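Jutbridge Community Kitchen – progress report to the Siregar Fund

24th April

Hello again, and thanks for being patient while I got this together. You asked for something short and readable this time, so I've left the spreadsheets for the July report and I'm just going to tell you how it's going.

Meals first. We served 504 suppers this quarter against a target of 442, which I'm really pleased with (I had us down for missing it after the snow closed Rimevholm Road and we lost two Fridays running). Most of the extra came from families with kids under ten. They tend to show up right at opening and they eat fast! We moved the start up by half an hour to suit them and it made the evening a lot calmer.

The cooking classes are a mixed bag. The beginner one is full and has a waiting list. The budget baking one never got going – I think I picked a bad night, up against the school concert rehearsals, and I'd like to try it again in the fall on a Sunday afternoon. With your okay, I'll hold that part of the money over and not spend it on something else just to use it up.

You also asked about equipment. The secondhand range from Sandach is in and passed its gas inspection the first time. The dishwasher is another story. It leaks at the door seal, the new seal was the wrong size, and the right one is on order. Until it gets here we're washing by hand, so cleanup runs late and I owe a lot of people a pie.

Tableware was the line I underestimated. We went with plain colored plates and bowls that stack and don't mind being dropped, and I bought 58 place settings.

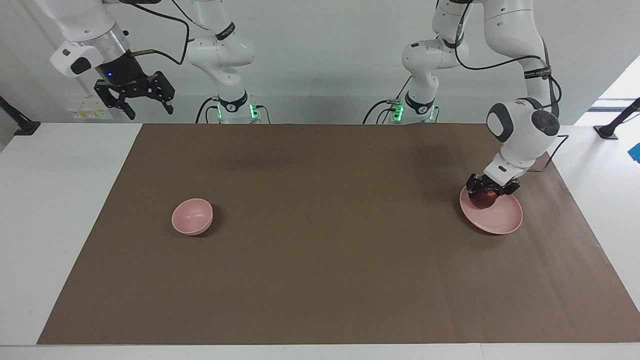 I'd buy the same again, only more of them, since on a busy night we're washing the first sitting's dishes while the second sitting is waiting in line. Another couple of dozen would fix that, and I can cover it from what we saved on delivery for the range.

Two things I need from you. One is a yes or no on carrying over the baking money. The other is the new insurance form, which our landlord wants before he'll renew the lease on the hall – your office said it would come by mail and I haven't seen it yet. Could you send it by email instead? I'll sign it and get it back to you the same day.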